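Fares Karam has spent four years directing the Nimri Centre's lending library, and in that time its membership has risen to 1,103. When he took up the post in July, the figure stood well below 1,000, and the reading room closed at midday.

"People wanted to come after work, and the doors were locked," he recalls. "Changing the hours was the first thing I asked for."

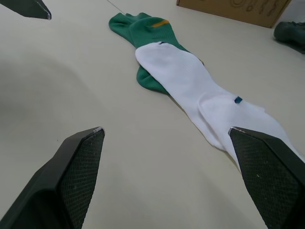 The library now stays open until eight on Thursday evenings, when two reading groups meet. One is for adults returning to education; the other is conducted in Arabic and is led by Dalal Qaisi, a retired teacher.

Mr Karam is cautious when asked about growth. "A membership card is easy to issue – what matters to me is whether the person borrows a second book," he says. Loans of children's titles have risen each year, while reference works are seldom requested. 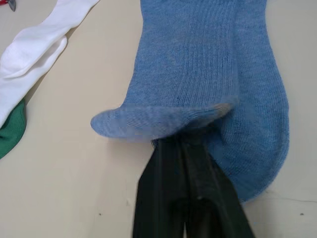 Rawan Saliba
Staff Writer, Community and Learning

The coming year will bring a branch in Kilar, in rooms above the post office. Shelving has been ordered, and the post of branch librarian will be advertised shortly. Mr Karam expects the collection there to be small at first, with titles sent over from Nimri on request.

"I would like readers in Kilar to choose most of the stock themselves," he says. "We shall put a suggestions book on the desk from the first morning."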